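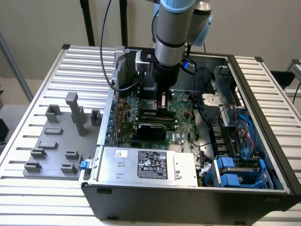
Notes for the Nakuvdale talk, Aug 26, 2020

Start with the claim, and read it slowly: "Anyone can teach it in an afternoon." Ask who in the room has heard that from a vendor. Wait for hands.

Then the memory job. Two modules, one open PC case on its side, gripper over the board. Looks easy. Say that I picked it for that reason.

Teaching by hand: you grab the arm and push it through the motion. Fine for big moves. Close to a memory slot, your own hand is the problem — you're shoving a whole arm to get a tiny correction. And whatever you feel in your wrist, the recording mostly keeps positions. Don't rush this bit, it's the main complaint.

Remote control: hands off the arm, so the demo is cleaner. But now the operator can't feel the clip let go. Mention Imard here. They told us 4 demos would do. We stopped believing that at almost 1,001.

(If someone from Imard is present, be polite. Same point.)

Fixture plate: people skip over it. Every part gets a holder in a known spot, and the case stays put. How much did the robot learn, and how much did we bolt down for it? Leave that hanging, drink some water.

Plaltbridge numbers: only if asked. They tested on 2 cases of the same model, so I wouldn't lean on them.

Q&A, 6 minutes. Likely first question: would I buy one? Not for this job, not yet. Ask me again in February.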